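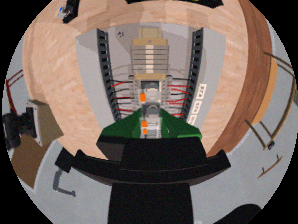
3.2 Grower survey and bench trial

Responses came from 347 nurseries, all wholesale, all selling potted perennials in July. Retail garden centers left out — their stock turns over too fast to track by batch. Each nursery filled in the same form twice, once before shipping and once after the buyer had signed for the plants. Forms with one half missing were dropped.

The bench trial ran at the Plakport site. Total of 1,729 pots, split over 4 potting mixes and 2 watering schedules. Mixes: peat standard, peat with bark, coir, coir with bark. Same liner size thoughout, same slow-release feed, same bench height. Pots were moved one place along the bench after every watering to even out the light near the doors.

Tadell trays were used for all shipping runs. Prilia trays were tried first but the cells were too shallow for the coir mixes, and the root balls lifted out in handling. Those early runs are not in Figure 1.

Figure 1. Share of pots graded saleable on arrival, by potting mix and watering schedule. Bars are means across benches. Last counts entered 11/7/22.

Grading followed the Xu scale as printed, with one change: yellowing on the lowest leaves only was not scored as a fault. Buyers in the survey did not care about it. They cared about broken stems, dry root balls and labels that had come off — labels most of all, going by the comments box.

Coir with bark held up best on the sparse schedule. Peat standard did well when watered often, poorly otherwise. The gap between the other mixes was small and we don't make much of it. Root rot showed up in a few peat pots at the cold end of the house, all on the heavy schedule; these were kept in the counts and graded as unsaleable.

Weight at shipping was recorded but not anlayzed here, see Section 4.1.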